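Brellside shared workshop, bench notes, September

Toast job, continued. Xolani Fourie has asked that we write these up as we go, after the spring, when the notes for the whole Moynihan build came to a drawing of a bracket and the word "no".

Where we are: both hand-held grippers are closing properly again. The left one was sticking at the last bit of its travel and I blamed the servo, the firmware and the previous owner of the soldering iron before finding a curl of swarf in the hinge. Cleaned, dab of grease, fine. The right one never had anything wrong with it and has been taken apart twice.

Marker cubes reprinted at Trostside on the matt paper. The glossy ones lost tracking whenever the ceiling light caught a face. With matt we drop a few frames on fast turns of the wrist and that's about it. I stuck the second cube on one face out of register and had to peel it off and do it again, which the calibration script noticed before I did.

Task for this batch is bread from plate to toaster oven, right hand leading, left hand there to steady. We have 93 usable runs. I want 400 before I bother training anything. Xolani says 500, on the grounds that I will throw a lot of mine away.

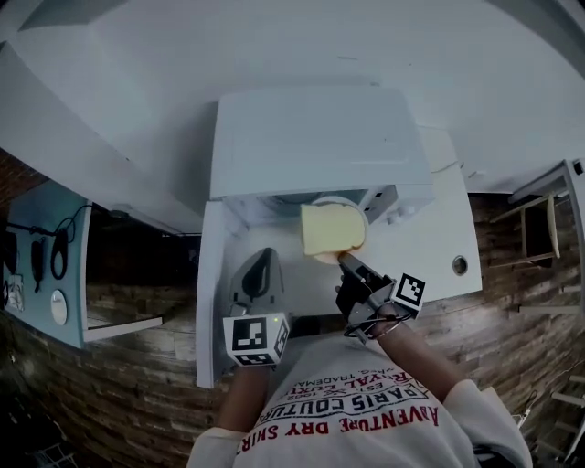

The trouble is getting under the slice. If the finger comes in too steep it just shoves the bread across the plate, and if it comes in flat the crust rides up over the tip and the jaw shuts on nothing. Best results so far come from nudging the lower edge first, letting it lift a touch, then closing. I can do that by feel now. Whether the Drekton arm can learn to do it without feel is the whole question, and I'd rather not know the answer before lunch.

Stale bread is much easier. It is also cheating, so I've logged fresh and stale separately (column F, please stop overwriting column F).

Timestamps: the left and right streams were drifting apart over a long session. Fixed by restarting both recorders every ten runs. Ugly, but it holds. A proper sync pulse is on the list underneath four other proper things.

Storage is at 392 GB and the shared drive is starting to complain. I've moved the early cup-stacking runs off it. If anyone wanted those, they're on the old disk in the drawer with the hex keys.

To do:
Thinner fingertip for the right gripper, try 2 mm with a bevel
Check whether the plate slides, perhaps a bit of rubber mat under it
More bread
Ask Xolani what "ok-ish" means as a run label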